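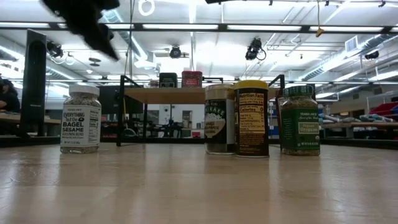

浅色木桌上的调料，最左边是百吉饼综合芝麻调味料，最右边绿盖子的是有机牛至。

“你先闻，别看标签。”

我刚坐下，Loubna Cherkaoui就把一只拧开盖的小瓶子递到我鼻子底下。我猜是百里香，错了。她笑得特别开心，又递过来一瓶，我猜是牛至，这回对了。她立刻追问：“那你家里的牛至是什么时候买的？”我答不上来。

她说十个客人里有九个都答不上来，所以她每次上门都从这个问题开始。

Loubna做的是厨房整理，准确一点说，她最爱整理的是调料。她的小课堂叫Flasik，开在Stiltwood这条街的二楼，八月里一上午的太阳都照得进来。来上课的人自己带调料，用布袋装的、用鞋盒装的都有，还有人把整个抽屉直接拆下来抱上楼。“我最喜欢抱抽屉来的！”她说，“抽屉底下撒的那一层东西，什么都有，孜然、芝麻、一根橡皮筋，这家人平时怎么做饭，我看一眼就有数了。”

她在卡萨布兰卡长大，外婆家的调料都放在一只旧饼干铁盒里，用纸包着，一包一包没有字，全靠折法区分。姜黄折成三角，肉桂折成长条，外婆伸手进去从来不用看。“我一开始也想学她，结果把甜椒粉当辣椒粉放了一整年，”她说，“后来我就老老实实用瓶子，用有标签的瓶子。”

我本来以为她会劝大家把调料全部换成统一的玻璃瓶，网上的整理照片都是那个样子，一排排白标签，漂亮得像药房。她听了直摇头。

“原来的瓶子好好的，为什么要换？你看那瓶芝麻调味料，标签上下都露着玻璃，里面一粒一粒的，花花点点，还剩多少一目了然。字又大，老花眼也看得清。牛至那瓶是绿盖子、绿标签，中间一块米色，写着Organic Oregano，里面的叶子也是绿的，你在灶台前手忙脚乱的时候，眼睛找的就是那一团绿。换成统一的瓶子，这些线索全没了，还得自己重新写标签，写完过两个月字就花了。”

那盖子呢？白的、银灰的、亮黄的、深绿的放在一起，不会嫌乱吗？

“盖子才是最好用的部分呀！”她的声音一下子高了起来。她的办法是按盖子的颜色去记位置。调料如果放在深抽屉里，低头看见的只有盖子，颜色不一样反而快。她让学员闭上眼睛，由旁边的人说“黄的”，睁眼去拿，再说“深绿的”，再拿。玩上几轮，手就认识路了。有一位姓林的学员回家教给了五岁的儿子，现在家里炒菜是儿子递调料，喊颜色就行，她听到这个消息高兴了一整天。

只有盖子全是同一个颜色的时候，她才建议贴点东西。她用的是圆点贴纸，贴在盖子正中间，只写一个字：“姜”“茴”“椒”。写两个字就嫌小，她说自己试过。

说到怎么开始整理，Loubna的步骤很简单，也很占地方。第一步是把家里所有的调料都拿出来，放到一张桌子上。柜子里的、冰箱门上的、微波炉顶上的、放泡面的那个篮子底下的，全部拿出来。她坚持要用浅颜色的桌面，深色桌子上看不见漏出来的粉。

“瓶子跟瓶子之间要留空，”她边说边用手比画，“很多人一上来就排得紧紧的，像在拍集体照。你先松松地放，放得远一点也没关系，想一想这瓶跟那瓶平时是不是一起用。一起用的，就让它们挨着；单独用的，就让它自己站一边。”像那种撒在鸡蛋、牛油果上的混合芝麻，她就从来不跟炒菜的香料放在一起。“它是早餐的人，”她说，“应该跟面包机住。”

第二步是把瓶子转一圈，看背面。我问她看什么，她说先看日期，再看配料。有的瓶罐正面花样很多，背面的小字才说得清楚里面加没加盐。她碰到过一位客人，总抱怨自己做的汤太咸，折腾了半天，发现用的那罐混合香料本身就有盐，做汤时又按老习惯放了一勺。从那以后她上课一定会让大家把背面朝外站一会儿，营养成分表也好，配料表也好，念一遍再转回去。“念出声！念出声才记得住。”

第三步才轮到鼻子。拧开，倒一点点在手心，搓一下，闻。还香的留下，只剩灰尘味道的就请走。整粒的香料耐放，磨成粉的走得快，干叶子在两者中间，这些她都讲，可她不太愿意给一个死规定。“我家有一罐月桂叶，按日期早该扔了，一搓还是香得不得了。也有开封没几周的辣椒粉，因为一直放在灶台边上，被热气熏得一点精神都没有。你的鼻子比日期灵。”

灶台边上，是她整堂课里语气最重的一处。她请大家把调料从灶台两侧和抽油烟机上面搬走，搬到一臂之外的抽屉或者背光的架子上。也别直接举着瓶子往冒汽的锅里撒，蒸汽钻进瓶口，粉就结块了。她自己是先倒进小碟子，再从碟子里抓。说到小碟子，她转身就去柜子里给我找，拿出来一摞，是朋友Lapiņa烧的，边沿厚厚的，釉色有点不匀，她偏偏最喜欢不匀的那几只，一只一只翻给我看底下的指印。

她手边还有一本硬皮本子，封面磨得发白，上面写着821。我以为是日期，她说那是第821家，就是这本开始记的时候她正好去到的那一家。本子里记的都是各家各户的怪招：有人把花椒放在茶叶罐里，有人把肉豆蔻和擦丝器用绳子拴在一起，还有一位老先生按做菜的先后顺序从左到右放，葱姜蒜粉在最左边，香油在最右边，炒一个菜等于走一遍。“这个太聪明了，我第二天就回家照做了。”她说。

架子的事我也问了。Flasik墙上装的是Vustier的窄架，深度只够放一排瓶子，她说这正合她意，放不下第二排，后面就不会藏东西。一块长60厘米的层板，放一家人日常用的调料足够了，再多出来的，她建议先问问自己上一次用是哪一道菜。想不起来是哪一道，就在这个星期给它安排一道。

我问她，这么多年看下来，经手的瓶子有多少。她真的翻本子算了一下，说超过3,000瓶，然后马上补了一句，里面光是孜然就多得吓人，因为每家都至少有两瓶。“柜子太深，找不到，就再买一瓶。买回来一放，第一瓶又露出来了！”

她自己的厨房我没有去成，不过她给我讲得很细。抽屉在水池右边，拉出来第一格是盐和胡椒，第二格是她每天都用的摩洛哥那一套：孜然、姜粉、甜椒粉、姜黄。最里面一格叫“试试看”，放她还没摸透的新调料，每周必须挑一瓶出来用。那一周轮到的是牛至，她用来拌烤土豆，出炉以后才撒，再挤半个柠檬。

“你回去就试，”她把刚才那只小瓶子拧紧，又打开，让我再闻了一次，“土豆切大块一点，别切小了。还有，在手心里先搓一下，一定要搓。”

下楼的时候，正好碰到下午班的学员上来，怀里抱着一只抽屉，走一步响一步。Loubna在楼梯口看见了，隔着半层楼就喊：“底下别擦！先给我看看！”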